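Category: Workshop log / Candles

2018-07-15

Soy blend pour, Gultcombe wax. 500 g melted, 225 g per tin. Slow start, thermometer playing up again. Wicks from Vundavico - two sizes, going with the thicker.

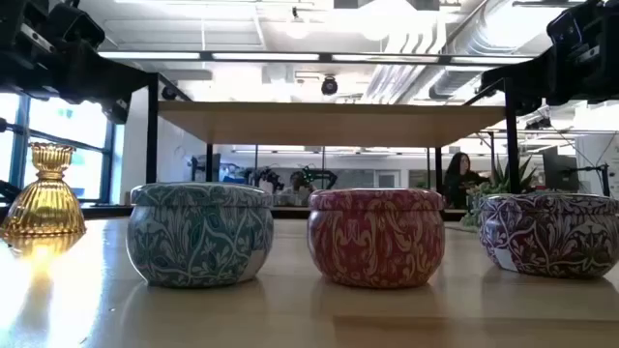
Teal, red, purple tins.

Sinkholes in the Febuary batch, so slower cooling this time. Lids off overnight. Dont move them!
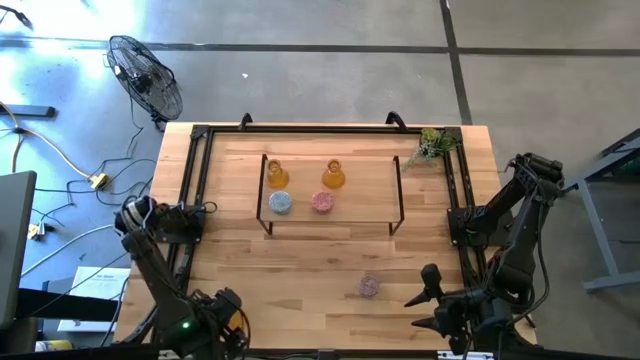 Butcher-block top, low shelf.

Scent load next. Saha oil smells weak cold, try again after cure.
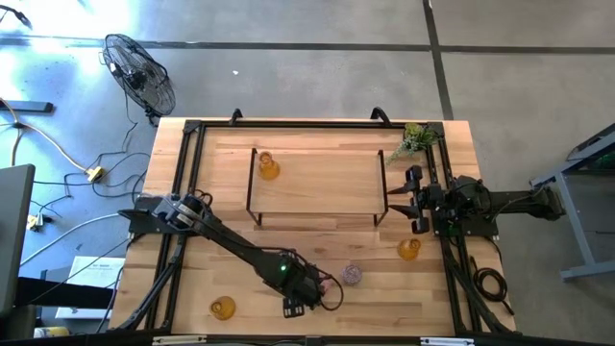 How long to cure before a burn test?
Up to 2 weeks for soy, longer if the scent is still faint.

Recent entries
Ledo wick trials
Frosting on dyed soy
Cleaning the pour pot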